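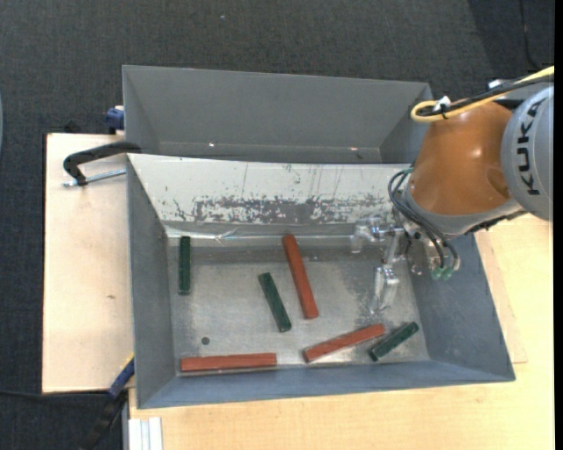 Bulletin No. 107

How to Apply for Verification of a Professional License

Print this page | E-mail this page

Updated Thu 16 October

License holders who intend to practice in another jurisdiction are usually asked to have their standing confirmed by the body that first licensed them. The procedure below applies to all persons who passed a licensure examination administered by the Flodby Board of Professional Examiners, including those whose license has since lapsed. It does not apply to temporary permits, which are handled by the permits desk under a separate form.

Before you begin

Have the following at hand:

- your license number, as printed on the certificate or wallet card
- the month and year in which you sat the examination
- a government-issued photo identification, valid on the day you apply
- the full mailing address of the office that is to receive the verification
- the fee of 427, payable by money order or through the Renero payment portal

Applicants whose name has changed must also submit a certified copy of the marriage certificate, court order or other record of the change. Photocopies that have not been certified will be returned with the application.

Step 1. Complete Form V-2

Form V-2 may be downloaded or collected at the Quaye Street office. Print in black ink or type. Enter your name exactly as it appeared on the examination results, and give your present name in the box marked "Other names used." If you hold licenses in more than one profession, complete a separate form for each.

Leave Section D blank. It is reserved for the records officer.

Step 2. Sign before a notary

Section C must be signed in the presence of a notary public. Do not sign in advance. Applicants living abroad may sign before a consular officer, whose seal is accepted in place of the notary's.

Step 3. Pay the fee

Money orders should be made out to the Board and should bear your license number on the reverse. Applicants who pay through Renero will receive a reference number by e-mail, and this number must be written at the top of the first page of the form. Personal checks are not accepted. The fee covers one verification sent to one receiving office. It is not refunded if the receiving office later declines your application.

Step 4. Submit the application

Mail or deliver the signed form, a copy of your identification and proof of payment to the Records Division. Applications delivered by hand are received at Window 2 on working days. A representative may deliver the documents on your behalf with a signed letter of authorization and a copy of the representative's own identification.

Some receiving offices supply a verification form of their own. Enclose it with Form V-2, with your portion filled in. The records officer will complete the remainder and apply the seal.

Step 5. Follow the progress of your application

Once the application has been entered in the register, its status can be viewed in the Faduline online system under "Verifications." The entries have these meanings:

Received: the documents have arrived and await review.
Incomplete: an item is missing. A letter listing the item has been sent to you.
Under review: the examination record is being checked.
Released: the verification has been sent to the receiving office.

The verification is sent directly to the receiving office under seal. It is not handed to the applicant, and a copy marked "for personal reference" has no official standing.

Examination records held on paper

Records of older examinations are kept in bound volumes and must be retrieved by hand. Please allow additional time if your license was issued before the electronic register was opened. The Division received nearly 400 requests in August, and applications are reviewed strictly in order of receipt.

Corrections

An error in a released verification should be reported in writing to Theophilus Dramani, Records Officer, with a copy of the page concerned. Errors made by the Division are corrected without charge. Where the error arose from the information entered on Form V-2, a new application and a new fee are required.

Share (2) | Comments (3)

Kwame Alhassan
Does the notary need to stamp both pages or only the page with Section C? My bank's notary stamped both and I hope that is all right.

Seija Halonen
Mine has said "Under review" for quite a while. I was licensed before the electronic register so I suppose it is the paper volumes. Is there any way to tell the receiving office that it is coming? They are asking me every week.

Rami Haddadin
Kwame, I had only the Section C page stamped and it went through. Remember to write the Renero number at the top of page one, I forgot and got the Incomplete letter.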